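Fui ao dia aberto da Gralunum e vi um robô às voltas com a loiça
Fórum > Robótica e automação > Visitas e eventos

tacho_velho escreveu:
Boas, pessoal! Prometi que punha aqui qualquer coisa sobre o dia aberto da Gralunum e cá estou. Fui em setembro, num grupo de 8 pessoas, e a visita durou 50 minutos (soube a pouco). Vimos primeiro a oficina, que se chama Cotetti, e depois levaram-nos à cozinha, onde estava o projeto Kekana: dois braços, um lava-loiça e pratos. Fiquei colado àquilo! Deixo 4 fotos:

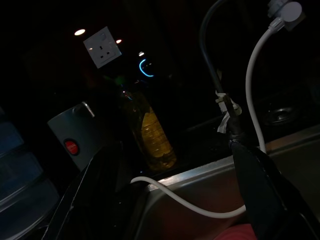
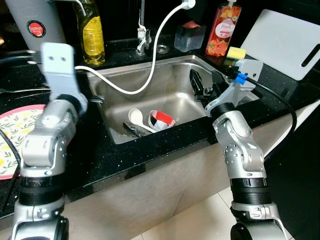
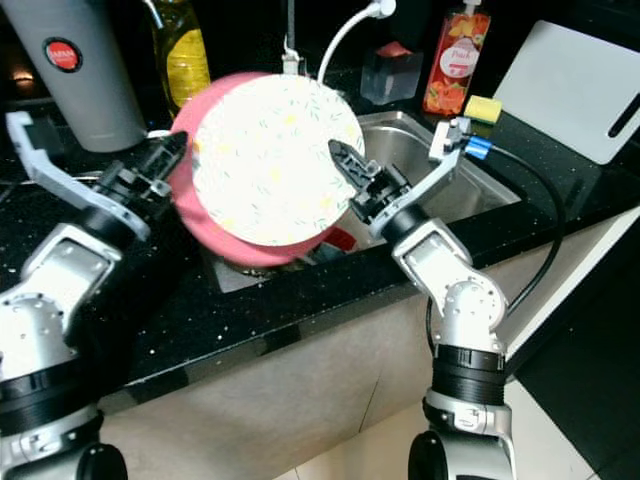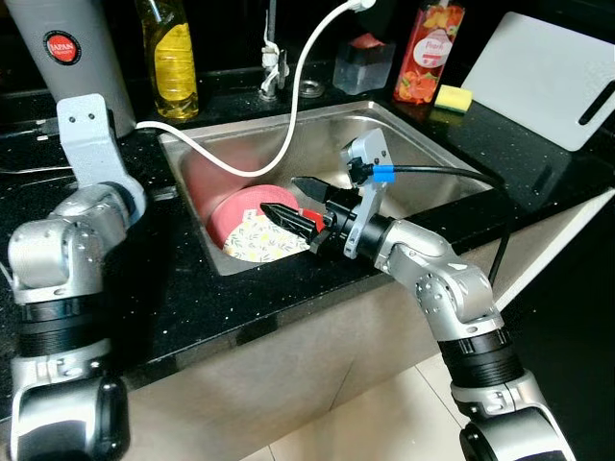 Cozinha do Kekana, sempre o mesmo lava-loiça. Na terceira, o prato seguro entre as duas garras.

O que mais me prendeu foi mesmo a parte do prato. Eu cá em casa pego num prato com uma mão e nem penso, mas ver dois braços a entenderem-se para o segurar de pé é outra coisa. Perguntas, venham elas.

ze_parafuso escreveu:
Boas fotos, obrigado! Agora desculpa lá, mas continuo na minha: para lavar pratos já há máquina há décadas. Dois braços daqueles para fazer o trabalho de uma máquina de encastrar parece-me dinheiro mal gasto.

marmita42 escreveu:
@ze_parafuso a máquina não vai buscar a loiça ao lava-loiça, vais lá tu. Olha a segunda foto: colher, garfo, um copo ou chávena tombado, tudo no fundo da cuba. Tirar aquilo dali sem partir nada é que é o problema. E inox a brilhar deve ser um pesadelo para as câmaras.

ze_parafuso escreveu:
Está bem, mas então ponham um braço a carregar a máquina e pronto. Numa linha de montagem as peças vêm todas na mesma posição e por isso é que aquilo rende.

tacho_velho escreveu:
Essa conversa também houve lá, e ficou toda a gente na sua, como aqui :) O que nos disseram foi que o interesse do Kekana é a manipulação em geral, e a loiça serve porque há de tudo: plano, fundo, fino, escorregadio. Na última foto está o prato encostado à taça, os dois de lado, e a garra mesmo por cima. Eu pegava na taça primeiro, mas sei lá.

binario_manso escreveu:
Eu ia ao prato, está à frente. A primeira foto é a minha preferida, tão escura, só com as luzinhas e a garrafa de óleo. Sabes se trabalham com pouca luz de propósito?

tacho_velho escreveu:
Não perguntei, e agora estou arrependido. Se lá voltar, pergunto.

marmita42 escreveu:
Alguém foi à da Gelex? Essa era só paletização, segundo me contaram.

ze_parafuso escreveu:
Fui eu. Paletização e café às 8 da manhã. Gostei mais, claro. Mas pronto, se a Gralunum abrir outra vez as portas também me inscrevo, nem que seja para resmungar ao vivo.

tacho_velho escreveu:
Combinado, eu aviso aqui quando houver inscrições. Leva sapatos confortáveis, que é tudo em pé!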